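April 14, 2025
Notebook 3, fermentation shelf, Arnow workshop

Back at the bench after nine days away and the first thing I did was lift the cloth on the rye jar. Alive! Very alive, in fact, and smelling of apples and a bit of wet cardboard, which I'm told is normal for the Valcárcel strain after a long rest. I fed it 60 g of flour and the same of water at ten past eight and put the elastic band on at the level. By noon it was a thumb's width over the band. By two it had stopped and was thinking about going down again.

So the long rest hasn't killed it. Teodoro, if you read this before Thursday, you owe me a loaf.

What I want to get down properly today is the cold proof business, while it's still fresh in my head. We had two doughs on the go in March, same flour, same salt, one shaped and put straight into the fridge and the other left on the bench for 90 minutes first. I wrote that the bench one was better and left it at that, which is useless to anybody, me included. Better how? Looking at the loaves again in my memory (and at the one crust I kept in a paper bag, now hard enough to tile a roof) I'd say the bench dough had the more even crumb and the straight-to-fridge one had the better flavour. More sour, and that toasty note near the crust that I get so excited about. The holes were a mess, though. Two great caverns under the top and a dense band along the bottom.

Kaede thinks the dense band is down to the shaping and has nothing to do with the fridge. She watched me do it and says I press too hard on the last turn. She may well be right. I've been folding dough like somebody closing an overfull suitcase.

Plan for this week, then, is one batch, split after the bulk, and Kaede shapes both halves so my hands are out of it.

Batch 14
White flour, strong, from the Astari sack: 429 g
Rye: 60 g
Water: 340 g, held back a splash for the salt
Starter: 100 g, taken at its highest
Salt: 10 g

Mixed by hand at half past two. It came together faster than batch 13 and felt lovely from the start, stretchy and not too sticky. I think the new Astari sack takes up more water than the old one. Must not change the water this time though, however tempted. One thing at a time. (I wrote that on the wall in January and then changed three things at once the very next day.)

First fold at three. Second at half past. The dough held a proper dome after the second fold and I may have called Kaede over from the other room to admire it. Third fold at four, gentle, hardly needed.

Split at a quarter to six, by weight. Half A goes on the bench for 90 minutes and then into the cold. Half B goes straight in. Both out tomorrow at nine, both baked from cold, same tin lid, same shelf of the oven, A first and then B with a full reheat in between.

A note on baskets: the oval one has started to go furry at one end. I've brushed it out and left it on the radiator. If the fur comes back it's going in the bin. Use the two round ones for this batch, dusted with rice flour only. Rice flour has been the discovery of the spring as far as I'm concerned, nothing sticks, and the pattern of the cane comes out so clearly on the crust you could trace it.

Fridge temperatures. I've been sloppy about these and they matter much more than I'd allowed for. Top shelf by the thermometer in a glass of water, left overnight: 6 degrees. Bottom shelf: 3. Three degrees doesn't sound like much but over fifteen hours it's the difference between a dough that's moved and one that's just sat there sulking. I'm fairly sure that's what went wrong with batch 11, which I blamed on the starter at the time. Sorry, starter. From now on both baskets go on the same shelf, side by side, and the glass of water stands between them so we've got a number for every batch.

Also the door. Every time it's opened for milk the top shelf warms up and takes ages to come back. Could we all get the milk out before six and then leave it shut? I'll put a note on it. 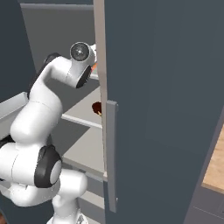
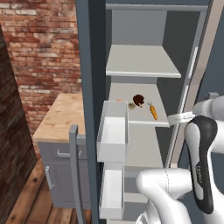 The other thing I've been meaning to try is the Liltero method, where you put the starter itself in the cold for a day between feeds. It's supposed to bring out more of the vinegar side. I've split off a spoonful into a jam jar and labelled it L, so please don't eat it, feed it or wash it up. If it works I'd like to bake the same recipe with both starters next to each other, and if it works really well I'll want to do nothing else until summer.

Oven: the dial still reads low. Set to 230, the hanging thermometer says 215 once it settles. I've been baking at the 245 mark to make up for it and that seems right. Whoever did the crackers last week at the 230 mark, that's why they were pale. They tasted great all the same, the caraway ones especially.

To get: caraway, rice flour, a new blade for the scoring handle. The old one drags and tears, and I want a clean cut on both halves tomorrow or we won't be able to compare the ears.

Half A went in at quarter past seven. Looked pillowy, slow to spring back from a finger. Could hardly make myself shut the door on it.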